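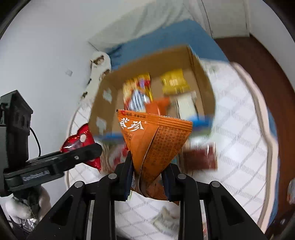 Yasmine Shawky wrote in after the August issue to say that a snack box should be packed heavy things first, and that she had stopped posting crisps altogether after the third bag of crumbs. Several readers agreed with her on the crisps. Fewer agreed about the order, and one pointed out that small packets slide down the sides whatever you do.

We said we would come back to the subject before the winter parcels go out, so these are the notes from the Heltunow swap list. The list has 30 households on it at present, and each one sends a box of snacks to another household every few months.

Use a plain cardboard box in decent condition. One that has been through the post before is fine, but cover the old labels or peel them off. Two parcels went back to their first sender last time on account of an old label.

Open the box on a table or a bed with everything beside it. Stand the bigger bags upright against the walls and put anything in a rigid carton next to them. Little sachets go in last, in the gaps. 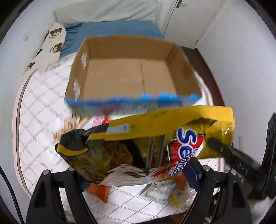

Aicha Erraji | Swaps and Parcels | Oct 28, 2026

Opened bags are the other thing people ask about. Please don't send them. If you have a large bag of dried food and want to share it between two boxes, buy the kind with small sealed packets inside and divide those up. A bag that is only part full can have its top folded over and taped.

Numbering helps if you are sending more than one item to the same house. Put a small sticker on each bag and write the matching list on a sheet of paper, with ingredients in English where the packet is in another language. Allergies are marked on the address sheet, and 4 households now have a nut warning.

Postage on a medium box came to roughly 300 grams' worth more than people expected last time, mostly from tins and jars. Weigh the box before you tape it. The Tidia counter will lend you scales if you ask.

Names for the next swap by reply to this newsletter, please.

583 shares | 4 comments

Search this newsletter Enter keyword Go

Recent items
Grorelar hall: new opening times
Address sheet changes for the swap list
Letters from the August issue
Zinchenko bakery order form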